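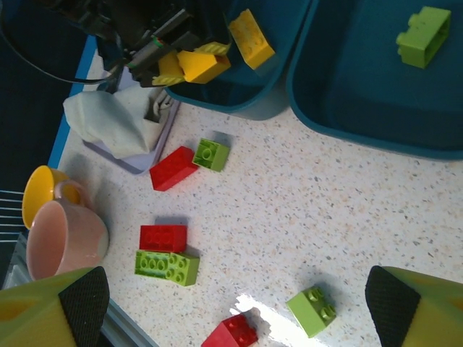

Print | E-mail
Reading time: 2 minutes

The bricks had been on the counter since Monday. My sister said they could stay until her son came back for them, but he was twelve now and did not come back for things.

I started with the red ones. I had a buyer in Alach who wanted them sorted by color, up to 600 pieces, and he paid by weight. I had told him yes before I asked anyone.

The green ones I set to one side. Two of them had been pushed against red ones, the way he used to build walls for the town he called Penar. Penar had a harbor and a jail. I had been the mayor for one summer.

After that I got the bin.

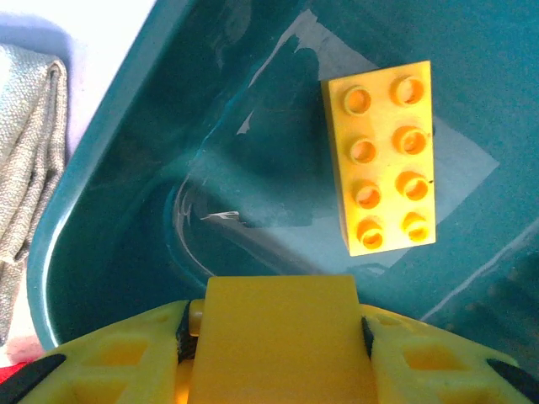
Page last changed in July

Yellow was for roofs. He was strict about it. I put a yellow one in and listened to it hit the bottom, and then I waited a while before the next.

My sister came in and looked at the counter.

"Is he paying you much?" she asked.

"No."

She took hold of the bin by the rim and slid it toward herself.

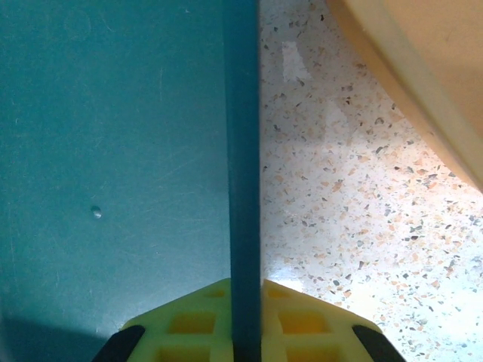 The edge of the bin.

I called the man in Alach at four and told him I had nothing to sell.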